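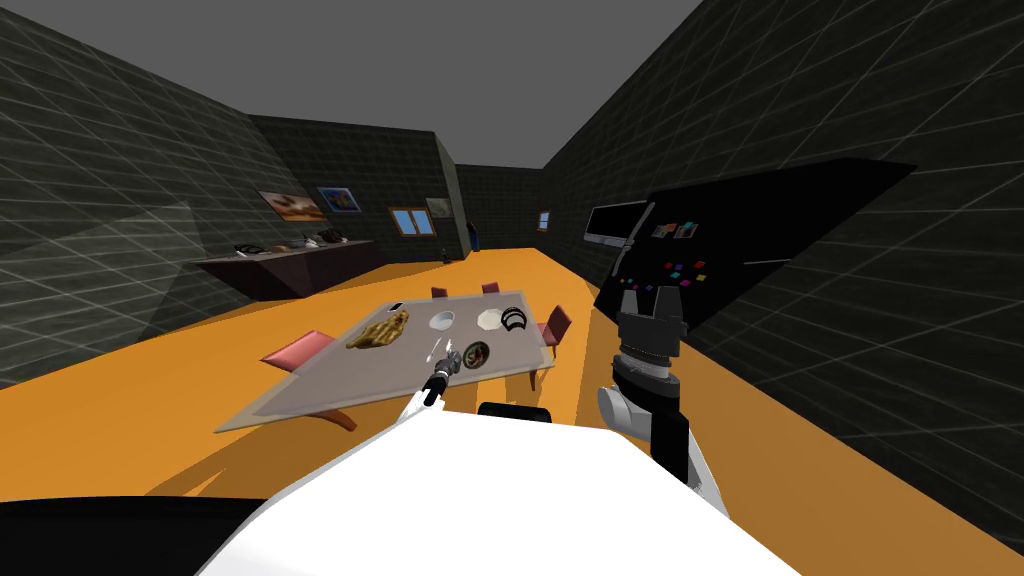

Tahira Qureshi wrote back after our last report that she would like to hear less about the flour and more about the people who bake with it. Fair enough, and I'm glad she asked! So the money is at the end this time, and the bakers come first.

The Marwat community bread project now has 92 households signed up, and most of them have stuck with the evening classes through the whole term. Hammad Dogar teaches the beginners and Amna Ghumman has the sourdough group, which grew so fast that we split it into an early and a late session. The early one is mostly parents with small kids. The late one is shift workers from the Givora side of town, and they are wonderful company (and very competitive about crust).

The sourdough group keeps a shared starter going at the Gruvel hall. It got sluggish when the heating was off, and Amna moved it to a shelf near the boiler, fed it twice a day with rye, and had it doubling again by the weekend. She has written up what she did and every household got a copy with their October flour. 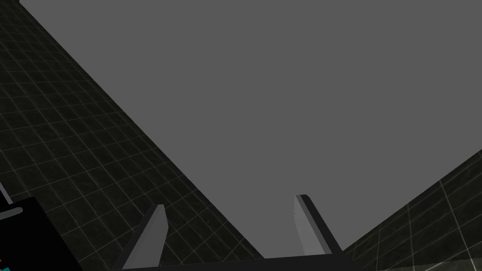
The flour itself comes from Clurel, the small mill we named in the application. We have had 2151 pounds delivered so far, in two loads. The second load was a coarser grind than the first and took more water, so the beginner recipe had to be changed after a couple of very stiff doughs. Hammad's new version says to hold back a cup of flour and add it at the end if the dough needs it. Borislav at the mill has promised to mark the grind on each sack from now on.

We also held our first swap evening on Oct 12, 2023. People brought a loaf and took home a different one. I had hoped for a table full and we got 186 loaves, including a walnut rye that I am still thinking about. Several people who had only come to eat put their names down for the next beginner class – a lovely surprise. 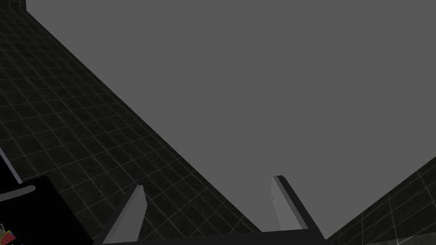 One thing is behind. The second oven has been paid for but the electrician still has to upgrade the supply at the hall, and the landlord wanted a second quote before agreeing to the work. Shoaib Paracha has both quotes now and is meeting the landlord this month. Until then the late session bakes in two shifts, so they get home later than any of us would like.

On spending, flour and class costs are within budget. The oven came in a little under the estimate, and we would like your permission to put the difference toward bannetons and a better scale. We can lend up to 100 bannetons if the supplier holds the price we were given. Please let Shoaib know either way, as he is placing the next order once the landlord has signed.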